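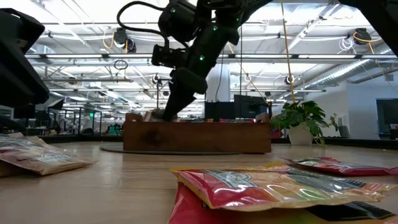
8 min read

Best way to sort and transfer a big pile of off-air piano tapes?

nocturne_in_the_attic
Posted 17th December

Hello everyone, and sorry in advance for the length of this. My aunt spent most of her grown-up life taping piano recitals off the radio, and when she moved into a smaller place in April the tapes came to me. There are 400 cassettes. I grew up hearing some of these through the wall of her spare room, so I'm very happy to have them, but I have no idea where to begin.

Most are from the recital series the Hetville station used to carry in the evenings, and a good many are from the Salitz festival, which as far as I can tell hardly ever got an official release. Her labeling is lovely and completely maddening. She'll write "the slow one, second half, wonderful" and leave it there. Sometimes there's a pianist's initial, sometimes only a key signature, and on one she has written "NOT this encore, the other one." The announcer usually gets clipped at the start, too, because she always waited for the applause before pressing record.

I have her old Pralberg deck, which powers up and plays, although the piano sound has a slight wobble on long held chords. I can't tell if that's the deck or the tapes. I've been using the free version of Zarei on my laptop to record.

What I'd like to know is this. Should I sort everything first and then transfer, or just start playing tapes and sort the files later? Is the wobble worth paying someone to fix? And does anybody here recognize recitals by ear well enough to help with the mystery ones? I'd also love to hear how other people keep a list, as mine is presently on the backs of envelopes.

Thank you so much for reading all that!

leftpedalonly

Just start. You'll never finish sorting. I sorted mine for two winters and hadn't heard a note of it. Clean the heads, record everything, number the files, done.

And yes, get the deck fixed. Wobble on piano is awful. You might put up with it on a string quartet.

slow_movement_fan

What a wonderful thing to have been given! I went through something similar with my own off-air tapes (a smaller heap than yours, though it didn't feel small at the time, and my husband still brings up the state of the dining table), so let me go through it the way I wish someone had done for me.

First the wobble, because it decides everything else. Piano is the cruelest instrument there is for a tape deck. A violin has vibrato and a singer has breath, and both will cover for a machine that runs a little unevenly, but a piano note is struck and then has to hang there perfectly steady while it dies away. Find one commercially made cassette, any piano disc that was sold in a shop, and play a slow passage from it on your Pralberg. If that wobbles too, the trouble is most likely in the deck, and a worn belt or a dirty pinch roller would be my first guess. Belts are cheap and a repair shop that still does hi-fi will usually change one without much fuss. If the shop cassette is steady, then it's down to her tapes, or to the deck she was recording on at the time, and no repair to the one you have now will take it out.

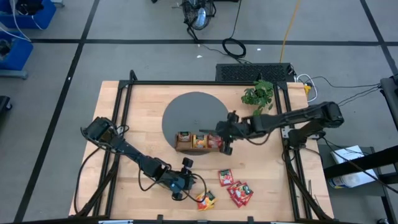 Light butcher-block tabletop with two robot arms mounted at it

Please do that before you record a single recital you care about. I didn't, and I had to do a whole season of late sonatas over again, including one very long Sunday-best sort of program with all the repeats taken.

On cleaning: a cotton swab and some isopropyl alcohol on the heads and the metal capstan, then let it dry. I do it every few tapes with the older ones, as they can shed a bit of brown. Before recording, wind each cassette all the way forward and back once. They've been sitting in one position for years and the winding evens out the tension.

Now, sorting. I'm going to disagree with the poster above, though only halfway. You don't need to identify anything before you transfer it, and you really can spend your life on that -- but do put a number on every case before you play it. Small sticky labels on the spine, in plain pencil, in whatever order your aunt left them. Her order may mean something. Mine had been shelved by my late father in what looked like no order at all, and only after I'd shuffled the first shelf did I work out he had them by broadcast date.
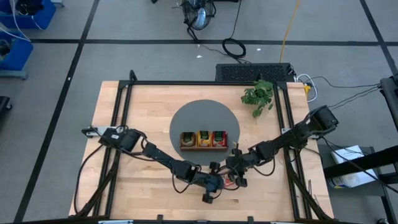

Recitals that belong to the same evening should be kept next to each other as you go, because people taping off the radio often ran out of tape at the interval and finished on a second cassette, or even a third. Look for the same pen, the same brand of tape and a first side that begins in the middle of a piece. When I find a set like that I stand the cassettes in a shallow tray until all of them are done, in one row with the fronts showing, just like the brown, yellow-orange and red packets in the tray here. If the writing on a label is as hard to make out as the print on those packets is in the photo, you've still got the color of the case to go by, and I put that in my list as well. It has saved me more than once when two tapes from the same festival had both been labeled "second half."

For the list itself, a plain spreadsheet is enough. I have columns for the tape number, the side, exactly what's written on the label (spelling mistakes and all), what I think it is, and how sure I am. Keep your guess and her wording in separate columns! You'll be wrong sometimes and you'll want the original to go back to. And do copy out "NOT this encore, the other one" in full. I'd frame that one.

In Zarei, record each side as one long file and leave the applause in. Don't trim and don't use the noise reduction on your master copy. It takes the hiss away nicely but it also takes the very end of the pedal resonance, and in a quiet nocturne that's half of what you came for. Make a second copy to play with as much as you like.

As for identifying the players, the applause and the piano itself will tell you more than you'd expect. The hall at Salitz has a dry sort of clap in the balcony and a bass that blooms late, and once you've heard a few you'll pick it out in seconds. If you come across old program listings from the Hetville series, the encores are rarely printed, but the main works are, and two or three works in the right order will often pin down an evening.

Do post some of the mystery ones in the listening section. Half a minute from the start of a slow movement is usually plenty for the regulars over there, and they do love to argue.

nocturne_in_the_attic

Oh, thank you both! I dug out a shop-bought cassette of waltzes this evening and it wobbles exactly the same way, so the deck is going in for a new belt. The pencil labels are started. I'll put up "the slow one, second half, wonderful" as soon as I have the machine back.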